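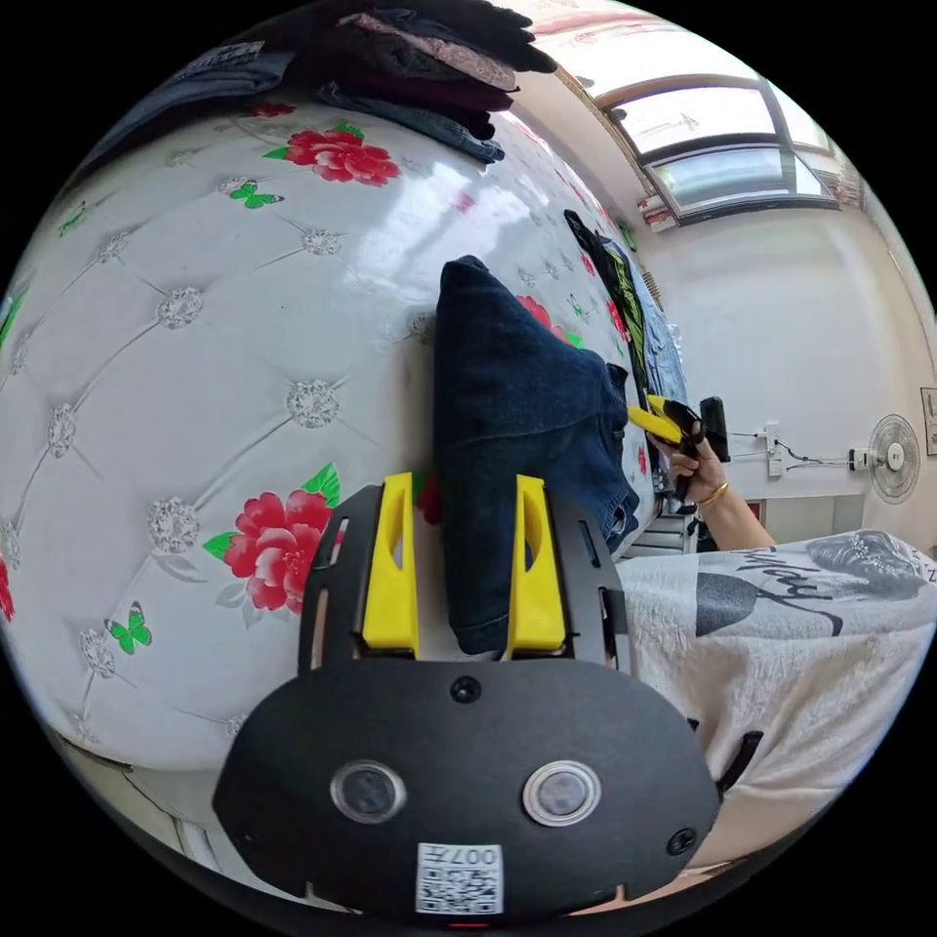
Automation of garment folding at Grevell

Search this site Enter keyword Go

Automation of garment folding at Grevell is a program run by the clothing reseller Grevell at its sorting house in Cáceres. Covers folding and stacking of used clothes, mostly denim. Workers first do the job by hand with grippers; the recordings are then used to teach robot arms supplied by Jison. Started in October, one shift only, later two.

Background

Before the program, folding was piece work. Staff were paid by the bundle, and a good folder could finish well ahead of the rest. Sore wrists and shoulders were the usual complaint. Management wanted steadier output, staff wanted fewer hours standing. Both got some of it.

The first machine tried was a flat-bed folder from Pokeo. Fine on T-shirts, poor on jeans. Thick seams jammed it and it was returned.

Method

A worker holds a gripper in each hand and folds as usual, only slower. Jeans are folded into a thick bundle, pinched between the two fingers, and set with the other clothes. Beds and sofas are used as well as tables, as soft surfaces behave differently under a load. Some of the recording is done in homes. A session runs 3 hours with 2 breaks. Bad takes are kept but marked.

By 9th September the set held 1,531 usable folds, of which 622 were jeans. Shirts came next. Knitwear is thin in the set and still done by hand.

Effect on staff

Piece rates were dropped for anyone recording and replaced with an hourly wage. This was the main demand of Amparo Flores, shift lead, who argued that slow, clean folding could not be paid by the bundle. Faster folders lost money at first. A top-up was agreed later, amount not published.

New jobs: recorder, take checker, arm minder. The last one mostly means clearing dropped sleeves and restarting the arm. Several older workers prefered checking, done sitting down. Others found it dull and went back to the sorting line.

Aníbal Chávez, who ran the floor until the second shift opened, kept a hand-folding table going for odd items (coats, baby clothes, anything with beads). Still in use.

Criticism

Staff objected that they were training their own replacement. Grevell promised no layoffs during the trial, with nothing in writing for after. Hand strain did not go away either, it moved: less in the shoulders, more in the grip. Shorter sessions were asked for and teh request is open.

See also

Garment sorting
Piece work
Hand-held grippers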